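Home > Shapes > Curves in Design

Curved form in product design

Curved form is the use of rounded outlines and swelling surfaces in made objects, from teapots and lamps to railway cars and office machines. It is one of the oldest ideas in design and still one of the liveliest! Potters reached it early, as clay on a turning wheel goes round almost by itself, and later makers have kept finding new ways to bend wood, metal and plastic to the same end.

A simple curve follows part of a circle. A compound curve bends in two directions at once, like the side of an egg, and is much harder to make from flat sheet. The designer Veerle Visser spent 12 years on compound curves at the Storner works, and her Plikden kettle – a plump, handleless thing that pours beautifully – went through 152 trial shapes before it reached the shops.
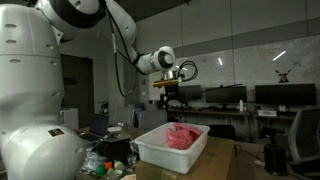 Rounded white surfaces on a robot with an articulated arm.

Color and finish matter as much as outline. A pale surface shows soft shading, so the eye can follow even a very gentle swell, while a dark gloss tends to break the same form into bright streaks. Mayu Nagano's study of the Mundier chairs gives a wonderful account of this, comparing five finishes on a single seat shell.

Curves also have practical uses. A rounded inside corner is easier to wipe clean than a square one, and it spreads stress that might otherwise start a crack. Lilian Waweru used both points in her Oh range of bowls, whose walls meet the base in one long sweep.

See also: Bentwood; Fillet (geometry); Streamlining

Categories: Product design | Curves | Industrial design terms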